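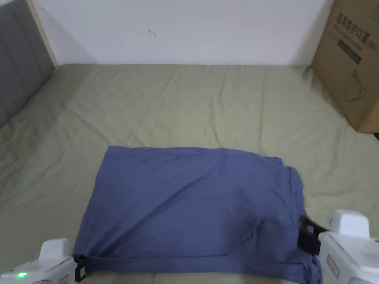 In June I was invited to the open day of the Plavidel, a concert hall in an old tram depot which I had until then seen only from the audience side. The visit started at three in the afternoon and there were 27 of us in my group. Our guide was Kosmas Dimitriou, who has been stage manager there for 3 seasons and who speaks very fast, so I apologise if I noted something wrong.

We entered by the loading door at the back. I had imagined a big gate, but it is narrow, and a touring lorry must reverse down a lane with a wall on each side. Kosmas told us that the band Carrillo came last winter with two lorries and that the second one had to wait in the next street until the first was empty. Their show began 40 minutes late. I was at this concert and I remember that we were all quite angry in the queue!

From there we went to the stage. It is lower than it looks from the seats. The lights hang on bars which come down to the height of the chest, so that the crew can work on them without ladders. One bar was lowered for us while we stood behind a yellow line.
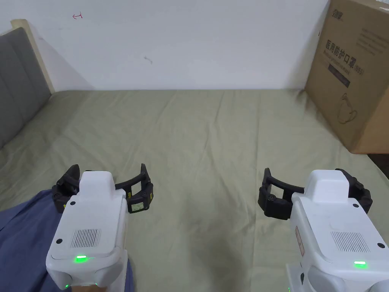
The sound desk was for me the best part. Adeel Jafri, the house engineer, played the same song first with the curtains at the side walls open and then with the curtains closed. With open curtains the drums were sharp and a little unpleasant. With closed curtains I could follow the words. He said that for the singer Trorent they keep them half closed, and that this took a whole afternoon to decide.

Upstairs is the small balcony, with 248 seats. It will be shut for part of the autumn, as the handrails must be changed, and people who already have tickets there will be moved downstairs or can ask for their money back at the box office. One lady in our group had such tickets and had not yet received any message — Kosmas wrote down her name.

The dressing rooms we saw only from the corridor. The tour finished in the foyer with coffee, and the next group was already waiting at the stairs.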